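Does a First Lesson Make a Skier? A Look at Beginner Teaching at an Indoor Slope

Project report, Sport and Leisure Studies, second year

Ski schools make big promises to beginners. The leaflet I picked up before starting this project said that anyone could be "skiing with confidence" by the end of one afternoon. I have been that person on that afternoon, and I was not confident. I was sore, and I could stop only by sitting down. So I wanted to find out what a single beginner lesson does for people, and whether the claims made for it hold up at all.

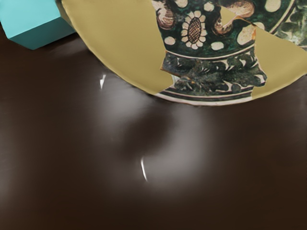 By a second-year student, Sport and Leisure Studies
Submitted Mar 16, 2020

1. Background

The slope I used is the Prustton indoor centre, which has one main run and a short nursery area with a moving carpet. Lessons there are taught by a firm called Piter Snow School. They sell a two-hour group lesson for complete beginners, and people who finish it may buy a pass for the main run if the instructor signs them off.

The sign-off interested me most. It sounds like a test, but I couldn't find a written standard for it anywhere. I asked at the desk and was told that instructors "know when someone's ready". That may be true. It is also what you would say if you had no standard.

Most of what I read beforehand came from people who sell lessons. It agrees, not surprisingly, that lessons are a good thing. I found far less on what beginners can do a week or a month afterwards, and what there was tended to be about children. Adults learn differently, are heavier, fall harder and have more to be embarrassed about, so I didn't want to lean on it.

2. What I set out to ask

My first question was whether adults who had taken the lesson could do three basic things at the end of it: stop on request, turn both ways, and get up after a fall without help. My second was whether they thought they could. I expected the two answers to differ, and I should admit that I went in hoping they would, as it makes a better report.

3. Method

I watched 12 adults across a series of group lessons. All of them had said on the booking form that they had never skied. At the end of each lesson they did the three tasks on the nursery area, and I marked each one as done or not done. I didn't give half marks, although I was tempted to more than once.

Before the tasks they filled in a short form asking how sure they were that they could manage each one. I also sent a longer survey to the centre's mailing list and had 173 replies, all from people who had taken a beginner lesson there at some point.

I have doubts about both parts. The group I watched was small and had agreed to be watched, which probably made them keener than most. The survey went to people who had stayed on a mailing list. Anyone who hated the lesson, went home and never thought about snow again had almost certainly unsubscribed. I say this now because later on the survey looks rather good for the ski school, and I don't think it deserves to.

4. What happened in the lessons

The lessons followed the same order every time. There was walking about on one ski, then on both, then sliding a very short way on the flat, then the snowplough. After that came the carpet, and the rest of the time went on going up and coming down.

A good deal of every lesson was spent waiting. With a full group each person got a few short runs and a lot of standing in a line with cold feet. The instructors were patient and friendly, and I have no complaint about them as teachers. The trouble is the arithmetic. If you share one instructor and one strip of snow with a full group, "two hours of tuition" is not a fair name for what you have bought.

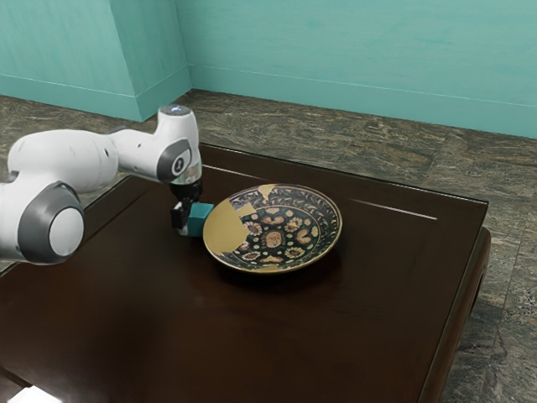

Hire equipment took up time as well. The boots were a make called Wondska, and nearly everyone's were too big, because beginners ask for what feels comfortable in the hire shop. A loose boot makes a snowplough much harder, as the foot turns and the ski doesn't. Nobody at the hire desk checked the fit beyond asking "Is that all right?" I wore a pair myself for one session and had the same problem until an instructor told me to go down a size -- advice I could have used an hour earlier.

5. Results

Stopping was the task most people managed. Turning was mixed. Nearly everybody had one good side and one bad side, and several got round the bad side by simply not turning that way until asked. Getting up unaided was the worst by a long way. It had been shown once, near the start, and then in practice the instructor came over and gave people a hand. That is kind, but it means they had never done it alone before I asked them to.

The confidence forms didn't show what I had hoped. I had expected people to overrate themselves. On stopping they mostly underrated themselves, and on turning they were close to right. Only on getting up did they think they were better than they were.

The survey gave a rosier picture. Most people said the lesson was good value and that they would tell a friend to take it. Far fewer had come back for another. When someone says an afternoon was excellent and then doesn't repeat it, I am inclined to believe the second piece of evidence.

6. The comparison that didn't work

I had planned to compare Prustton with the dry slope run by Demirtaş Leisure, where beginners are taught on matting. I went there for one session in June, before the project was properly designed, and made notes that turned out to be no use. I hadn't settled on the three tasks by then. I have left the dry slope out of the results. My only impression, for what it is worth, is that people fell less and minded it more.

7. Discussion

I don't think the lesson is bad. People went in unable to stand on skis and most came out able to stop, and for one afternoon that is decent going. What I object to is the word "confidence" and the sign-off. Some people were signed off for the main run who could not, in my marking, turn both ways. The instructors may have been judging something I can't see, such as how calm a person is when they pick up speed. If so, it ought to be written down so that it can be argued with.

Two changes would be cheap. Getting up should be practised by everyone, alone, more than once. And the boots should be checked by a person who skis before anybody leaves the hire shop.

I would also like to see the same people tested again a month later. I asked if I could do this, and only a few agreed to come back, too few to report. A skill that has gone by the next visit has to be bought again, and the school has little reason to look into that. I can't claim 100 per cent certainty about any of this from one slope and a small group, and another student with more time should try it with a second marker, who doesn't know what the confidence forms say. I marked everything myself, with the forms in my coat pocket.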